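Home Profile Topics Search Log in

Okay, sim robotics club update from the Zostano lab! This month's task is the tabletop one: get the ball into the bowl - arm starts parked above the far side, gripper open.
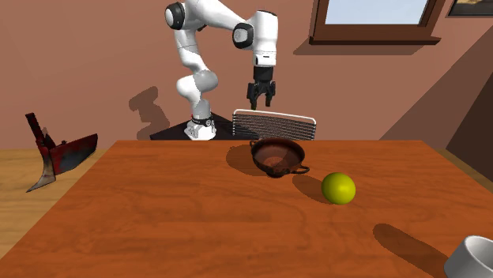 Last edited in January

Our team is Droncombe (named after the bus stop, don't ask). We get 28 scored runs, and anything that knocks over the white cup loses us 5 points. So guess what I dream about now.

My grasp code is at 800 lines and I hate most of them. Team Runau did theirs in way less - so annoying!

Spent until 7 tonight just on the wrist view. The wood grain and the shadows keep fooling my ball finder, so I'm trying color first and shape second.

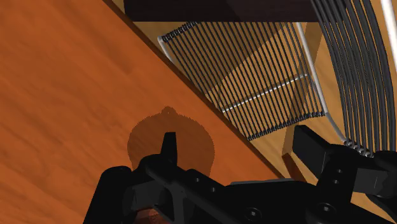 Wrist cam, fingers wide, chair past the table edge

Next up is the approach angle. If you've got tips for round things, please send them my way!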